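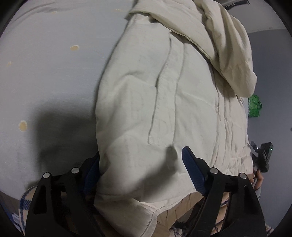 Somtochukwu Ojo

Textiles and Clothing Care, handout 4
Washing, whitening, finishing of pale cloth

Read before the practical. Bring a pencil, pens get on everything.

1. What we mean by "white"

Off-white, cream, ecru, optic white. Four different things and the wash treats them differently. Raw cotton is never white, it comes in somewhere between straw and porridge. Mill scours it (alkali, heat), then bleaches, then often adds a brightener. Cream goods usually skip the brightener, sometimes get a touch of dye to even out the lot.

Why it matters: most household detergents have brightener in them. Wash a cream shirt in that for a year and it drifts cold and bluish. Worse, it drifts unevenly — collars and front bands have more layers, take up differently. Customer brings it back and says it's faded. It hasn't faded, it's been brightened.

Check the label on the detergent. "For colors" generally means no brightener, but read it anyway.

2. Yellowing

Main causes, learn these:
- body oil left in the cloth, oxidizes in storage
- chlorine bleach on the wrong fiber (wool, silk, elastane: never)
- iron in the water
- too hot an iron, esp. over leftover starch
- cheap plastic bags and cardboard, fumes get into the cloth

Oil is the one you'll see most. Garment looks clean going into the closet, comes out in spring with a brown neckline. Stain was there all along, only it was colorless. So wash before storage, always, even if worn once.

Iron in the water: orange specks or an all over tan. Do NOT use chlorine bleach on it, sets the rust. Use a rust remover made for fabric, rinse twice. Chidubem Amadi will bring in the Trorirdale samples, that whole batch was done with well water and you can see the difference from the rinse-only set right away.

3. The wash itself

Sort by color first, then by weight. Heavy woven with heavy woven. Thin knits get beaten up by anything with metal on it.

Water temp for cream cotton: warm. Hot is fine for sheets. Linen takes heat but creases badly if the drum is packed, leave a third of it empty.

Oxygen bleach: dissolve it first, seperate bowl. Undissolved grains sitting on cloth make pale dots and those don't come out. Soak and then wash, don't just throw it in the drum and hope.

Never mix bleach with ammonia or vinegar. Not in the sink, not in the drain after. This one is on the test and it is also how people end up in the hospital.

4. Drying and pressing

Sun whitens, a little. Good for white cotton and linen, not so good for cream, where you lose the warmth of the shade. Dry cream goods in the shade, inside out.

Press slightly damp. Order for a shirt or tunic: collar, yoke, cuffs, sleeves, body, front band last. Bands and plackets from the wrong side first — otherwise the seam allowance prints through as a shiny ridge. Nose of the iron into the corner at the bottom end, lift, don't drag. Dragging is what gives you that little bubble above the stitching.

Starch only if it is going to be worn soon. Starched cloth in storage yellows and silverfish like it.

5. Costing exercise (due before the next practical)

Kerine laundry, figures for January. They handled 1,358 pieces. Of those, 300 were white or cream woven goods needing oxygen soak, 400 were knits, the remainder mixed. 2 machines, both the same size.

Work out:
a) number of mixed pieces
b) share of the total that needed the soak, as a percent
c) which group you would run first in the day and why (one paragraph, full sentances please)

Show working. No working, half marks.

6. For the practical

Aprons on, rings off. Each bench gets a piece of cream cotton with three stains, oil, tea and rust. Treat in that order. Write down what you used, how long, what water. Label swatches on the back with pencil, not the front!!

Dornedura chapter on fibers is in the library, short loan shelf. Skip the part on dry cleaning, we do that after the break.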